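4. Building the Hand-Held Pair

We built the second pair of grippers in a shared workshop over 2 weekends in August, with tools that any member can book. Erasto Shemweta drew the finger shells and Viorica Ionescu did the wiring, and we were delighted by how quickly the parts came together once the finger pads were settled. Our first pads were too stiff. They held a block well enough but let thin cloth slide out at the slightest tug, so we went to a softer pad on a curved finger and never looked back.

The marker blocks took more patience. On the first pair they sat on a thin bracket that flexed when the hand turned quickly, and the tracked position drifted with it. Haris Kolev moved the block closer to the wrist and printed it as one solid piece. That single change did more for our tracking than any amount of filtering in software - a lovely result for an afternoon of printing.

For the trials we kept to ordinary things on an ordinary table (Figure 3). A stiff, flat object and a soft, shapeless one ask very different things of the same fingers, and we wanted both within reach of one operator. We recorded 799 short takes in all, of which 200 were set aside for testing and never used for tuning.
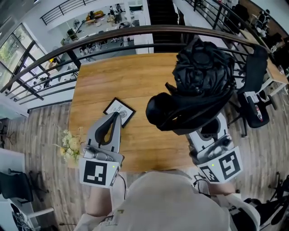

Figure 3. Both grippers in use at the table: a small framed picture lies in front of the left one, and the right one holds a bunched piece of black fabric.

Cloth remains the hardest case and also the most fun to work on. A folded garment changes shape as soon as it is lifted, and the operator corrects for this without thinking, with small turns of the wrist that we had not planned for. We now record the wrist angle at a finer time step to keep those turns in the data. Radomir Ionescu is rebuilding the cable guide so that it leaves the wrist freer, and the drawings for the new part will go into the Brestard folder with the rest of the build files.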